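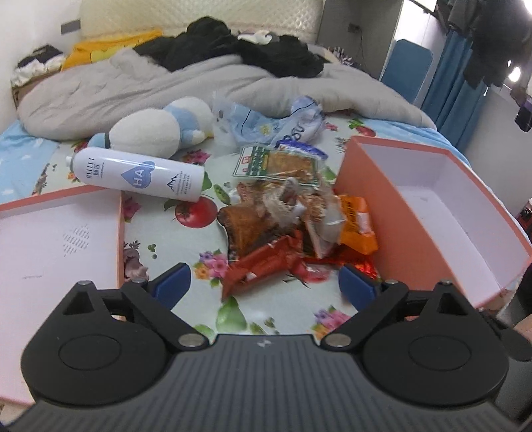

Figure 1. Hand-held gripper over the packing task, with snack packets lying between the open box and its lid.

Teaching a Packing Task by Hand and by Remote Control

Project report, Ustine, robotics lab course
Written by Hinata Honda for the packing group

1. What we set out to check

The project description we were given in November states that a robot can be taught a household task by showing it the task with a hand-held gripper, that this is faster than driving the robot by remote control, and that the result is "comparable." We believed the second claim before we began and still do. The third claim is the one we wanted to test, and after a term of work I think the word comparable is doing a lot of lifting.

The task was packing snacks. A heap of packets lies on a printed sheet, an open box is on one side, the box lid is on the other. The packets go in the box, then the lid goes on. A person can do this while talking about something else. We chose it over the block stacking used in the Takeda report from the year before, which is the report everyone in our course cites. Blocks are stiff, they have flat sides and they stay where they were put. I don't think a good score on blocks says much about a bag of crisps.

2. The two ways of showing

By hand: the person holds a gripper with a camera on it and does the task directly. The camera sees the two finger pads and whatever lies in front of them. Afterward, software works out from the video how the gripper moved through the room. No robot is present during recording.

By remote control: the person sits next to the robot arm and moves a small copy of it, and the real arm follows. We used the Lodholm rig in the lab for this. The recording contains the arm's own joint positions, so there is nothing to work out afterward. It is also slow and tiring, and the person feels nothing through the handles.

Both sets of recordings were used to train the same kind of model, in Virkivau, with the same settings. All of the testing was done on the same arm on the lab bench.

3. Recording by hand

We recorded in a bedroom, on a bed. There were good reasons to want this. The background is full of things that have nothing to do with the task: blankets, clothes, plush toys, curtains. A model trained only on a lab bench gets used to a lab bench. The sheet under the packets is busy too, with printed tomatoes, flowers and a pea pod. I argued against the sheet and was outvoted. My point was that a shiny red wrapper near a printed red tomato is a hard thing to tell apart in a small camera image, and that if the model failed we would not know if it had failed at grasping or at seeing. The answer I got was that real homes have patterned cloth. True, but then we should have recorded a second set on a plain one, and we never did.

A bed has another problem that none of us thought through. It gives. When you press down next to a packet the surface sinks, and the packet may tip toward the fingers. On a hard bench it won't. So the person doing the showing may be learning a trick that the robot can't use later. I looked through a sample of our recordings for this and I believe it is there, in the way people push down and then close. I can't prove it from video alone, as we had no force readings.

We ended up with 428 recordings that passed the motion check. The rest were thrown out, mostly for fast wrist turns that the tracking could not follow. Throwing those out is standard practice and I want to raise an objection to it anyway. The fast turns came at the hard moments, when a packet slipped or someone was fishing for a flat one. If you delete every recording where the person had trouble, the robot only ever sees the task going well. It has no examples of getting out of trouble.

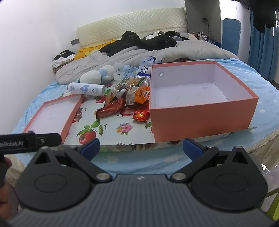
Figure 2. The same task from a hand-held gripper, with a second device reaching in over the lid at left.

4. Two hands or one

Closing the box needs two hands, or at least goes much better with two. With hand-held recording you can have both, and this was the part of the method that impressed me most. After a little practice it feels natural. With remote control it takes far longer to get comfortable, and our early attempts to seat the lid mostly pushed the box along the bench.

The catch is in the camera view. Each camera sees its own fingers well and the other side poorly. The far device comes into view at the edge, covers part of the lid, and leaves again. A person holding two grippers knows where both hands are without looking. The model has to get this from the motion data, and if the tracks for the two sides disagree even slightly, it is being taught to reach for a lid that isn't quite there. We measured the disagreement once, by touching the finger pads together at the end of a recording and comparing the positions. It was larger than the lip of the lid. We should have repeated that check every session. We did it once, were unhappy with the answer, and went on recording, which I am putting in the report since it will come up anyway.

5. Recording by remote control

These recordings were made on the bench with the same box, the same lid and the same sheet. We got far fewer of them per afternoon. The operator is always waiting a little for the arm, and thin packets are miserable. You close on the edge of a wrapper, see it bend, open again, shift over, close again.

All that fumbling stays in the data. Watching it back is dull, and the recordings look much worse than the hand-held ones. Several people in the group wanted to cut them down to the clean parts. We left them whole - partly from principle, partly from lack of time.

6. Training and testing

Each model was trained for 2,000 steps. I suspect this was too short for the hand-held set, which is larger and more varied, and a fair reader could say that we handicapped it. Our machine time was shared with another group and that was what we could get.

For testing, each model had 25 tries. A try counted as a success only if all the packets were in the box and the lid was on. The model trained on hand-held recordings succeeded in 5. The one trained by remote control did a little better, but the gap was so small that I would not bet on it holding up over another round of tests. I am leaving its score in the lab notes and out of the summary table for that reason, and the course staff are welcome to look it up.

The way the two failed interests me more than the scores do. The hand-held model moved well. It went for the heap quickly, came in at a sensible angle, and looked as if it knew what it was doing right up to the moment it closed on air. Then it carried the air over to the box, let go of it, and came back for more. The remote-control model was slow and ugly, but when a grasp failed it often opened and tried again in nearly the same place. That matches what was in its recordings. It also matches what I said above about the clips we deleted, although I admit I had that idea before the tests and was looking for it.

Long packets were easier than small ones for both models. The flat shiny wrappers were bad for both.

7. What I would and would not claim

I would claim that recording by hand is faster, that people learn it sooner, and that it can be done in a normal room with no arm in sight. For collecting a lot of varied material I would choose it again.

I would not claim that the results are comparable. Our tests can't support that, and they can't support the opposite either. The two sets differed in size, in place, in the surface under the packets, and in how strictly we filtered them. Any one of those could explain the difference in behavior. The Takeda report has the same weakness, and its block scores are quoted all over our department with no mention of it.

The demo video shown on open lab day was one of the good tries from the hand-held model. It is a real run, at real speed. It was also picked from a set where most runs failed, and I asked for the success count to be put on the screen next to it. It was left off.

8. For the next group

Touch the two grippers together at the start and end of every recording, and throw out the session if the gap is bigger than the lid's lip. Keep the messy clips if the tracking survives them. Put a board under the sheet if you record on a bed. Record some on plain cloth. Get a force reading from somewhere, even a kitchen scale under the box would help.

The raw recordings are on the lab drive in the folder marked packing, including the rejected ones. Hand-held clips from the first week have the left and right labels swapped and need to be fixed before use.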